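Le plan de travail devant la fenêtre, mode d'emploi

Chez moi, tout finit sous la fenêtre : les bouteilles, les couvercles orphelins, les bonnes résolutions. Le mardi, je vide tout. Un coup de vinaigre blanc tiède, on laisse agir 6 minutes, on rince. Pas sur le marbre, merci.

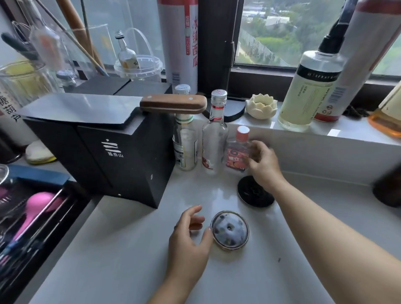

Petite bouteille en main, couvercle en verre posé à plat.

Les goulots qui collent : un chiffon humide et chaud, puis un quart de tour à vide avant de reboucher. Ma voisine Roksolana jure par le talc. Ses bouchons sentent le bébé.

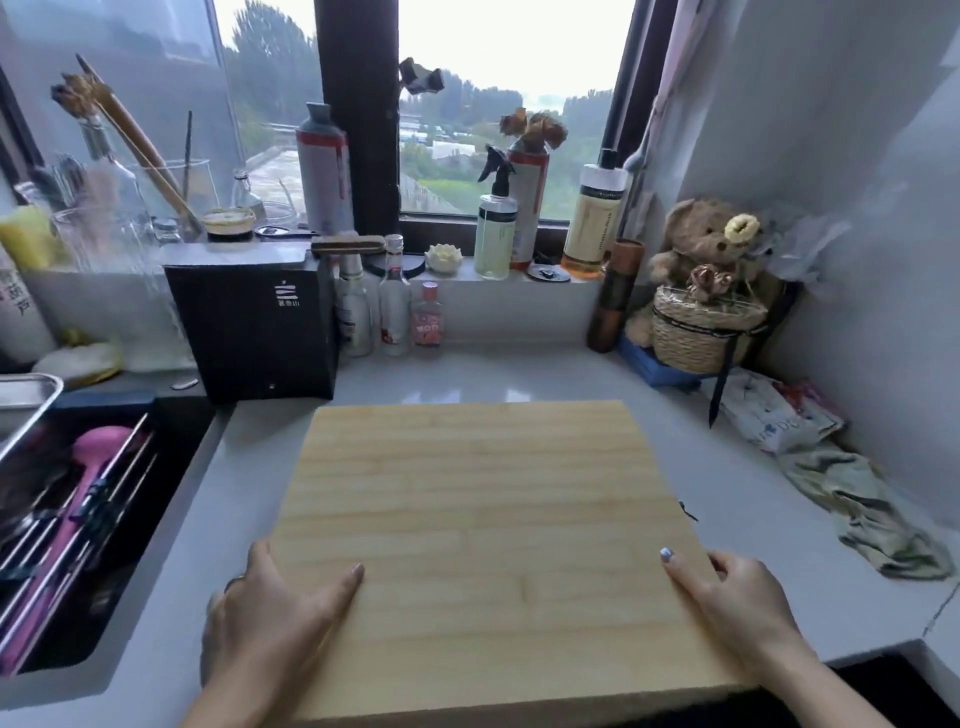

Pour le bambou, jamais de trempage. Gros sel, demi-citron, on frotte dans le sens des fibres, puis séchage debout — contre le mur, pas contre le grille-pain. Huile minérale en décembre, quand on y pense. Mon manuel ménager de 1940 conseille le saindoux. Je laisse ça au manuel.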